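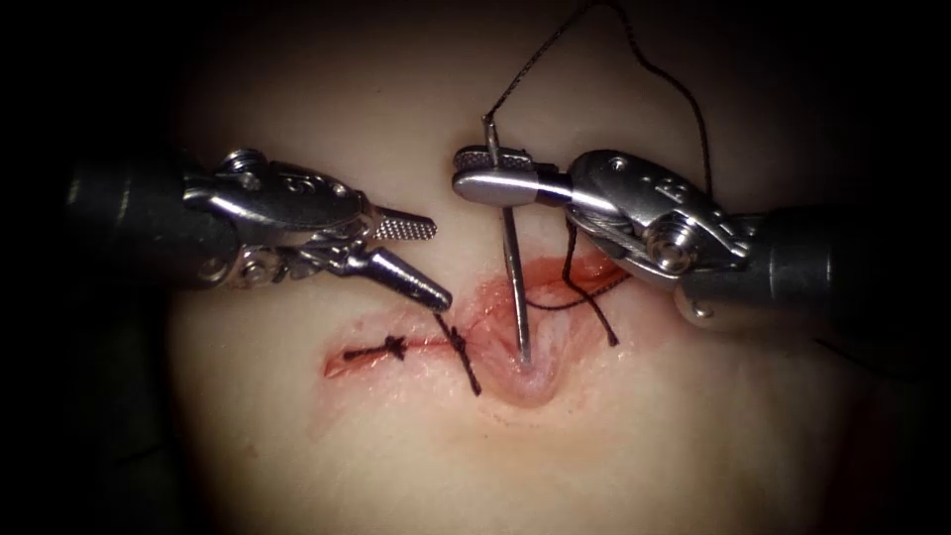 From: Birsen Yazıcı
To: Bridside suture practice list
Subject: Re: [suture-practice] Gaps in the middle and thread for September

Dear Chia-hao, dear all,

Thank you for the long message. I answer between your lines, and I hope the order will stay readable in everybody's mail program. Songül has read my part about the knots and corrected two things, so if there are still mistakes in the other parts they are mine.

> Chia-hao Yang wrote:
>
> Hello everyone, I have been practising at home with one of the
> Eveck pads and I have the same problem every time. I start at one
> end of the cut, the first three stitches look fine, and when I come
> to the other end there is more skin on one side than on the other.
> It makes a little fold, like an ear. If I pull harder to hide it,
> the middle opens. Am I taking the bites too big?

I do not think your bites are too big. I think they are not equal. When the needle goes in at five millimetres from the edge on the far side and comes out at four on the near side, you do not see this in one stitch. After eight stitches you have moved one edge along the other and the extra must go somewhere, so it goes to your little ear.

Two things helped me. The first one is to stop beginning at the end. Put your first stitch in the middle of the cut, then one in the middle of each half, and continue to divide like this. Firdevs calls it halving and she makes all the new people do it for their first month. The error has no place to collect, and a fold that still comes is small and shared between many stitches.

The second one is to draw. Take a fine pen and make short lines across the cut before you start, every seven or eight millimetres, and let the needle enter and leave on the same line. It feels like cheating. I did it for a whole winter and I am not ashamed.

About pulling harder: please don't. The thread should bring the edges together until they touch, with the lips a little bit raised, and then stop. On a pad you can pull as you like and the pad forgives you, but real skin swells afterwards, and a stitch that was tight on the first day is cutting on the second.

> My needle also turns in the holder. I grip it and it is straight, and
> in the moment when the point touches the skin it rolls over.
> Is the holder worn out, or is it me?

It can be both. Look first where you are holding the needle. If you hold it at the very back, where the thread is joined, this part is softer and often round, and it will roll or bend. Go forward to between one half and two thirds of the way from the point. Hold it near the tips of the jaws and not deep inside them, and at a right angle to begin with.

Then look if you come to the skin straight. The point should enter at ninety degrees and the wrist does the rest, following the curve of the needle. Many of us push the needle forward as if it was a straight sewing needle, and a curved needle pushed forward has no choice, it turns. Kamala has a good exercise for this: she passes the needle through a piece of foam without thread, again and again, and looks only at the wrist.

If it still rolls, bring the holder and I will look at the cross-hatching inside the jaws. When it is polished flat it is finished. There are two holders in the drawer at Bridside which nobody should use any more, and I will put a red tape on them if I find the tape.

> Knots: I was told three throws, but mine come loose when I cut
> the ends. I am using the black thread from the last order.

The black thread is a monofilament nylon and it has memory – it wants to go back to the shape it had in the packet. Three throws are enough for silk. For this one I make the first throw double, then single throws in opposite directions, and I finish with five in total. The directions must change every time. If you make two in the same direction you get a granny knot, it looks like a knot and it walks away when you touch it.

Before you start, pull the thread gently between your fingers to take out the curl. And leave the ends longer than you think is pretty. I cut mine at about the same length as the bite, so they can be caught later when the stitch is removed. Put all the knots on the same side of the wound, not on top of the line.

Songül adds that you should look at your short end before each throw. If it has slipped down beside the wound and you go searching for it with the tips, you lose the tension on the first throw and then the gap comes back. She leaves it standing where she can reach it without moving the other hand.

> Last question, is somebody ordering from Çetinkaya this time? I need
> thread and perhaps one more pad. The old pad is so full of holes
> that I can't find a new place to cut.

Yes, I am ordering. The box of mixed thread costs 235 and the shop in Flollomska gives free delivery above 2000, so it is better if we put everything together. We are now a little over 1000 with what Kamala and Firdevs asked for. Please write to me directly and not to the whole list, with the size of the thread and whether you want the cutting needle or the round one. For skin and for the pads you want the cutting one. Last time I received three messages which said only "the usual" and I had to guess.

About your old pad: turn it over before you throw it. The back side of the Eveck is a bit stiffer and has no separate layer for the fat, but for training the spacing it is completely good. You can also cut between two old lines if you leave one centimetre. I have a pad from two years ago which looks like a ploughed field and I still use it for knots.

One more remark which was not a question. Some people close the cut from one end to the other in one evening and then take everything out again. Try sometimes to leave it half closed and come back to it the next day. You will see very clearly which stitches are too close and which are leaning, much better than in the moment when you are tired and your eyes want it to be finished. I do this with a lamp from the side, low, so that every raised edge makes a shadow.

In September we have the room from six in the evening. I will be there from half past five to put out the sharps boxes. Please do not leave needles in the pads, also not if you are coming back in five minutes. Somebody sat on the bench in spring with a pad beside her and it was a near thing.

Kind regards,
Birsen

PS for Firdevs – your fine scissors are with me, I took them home with mine by mistake. I will bring them.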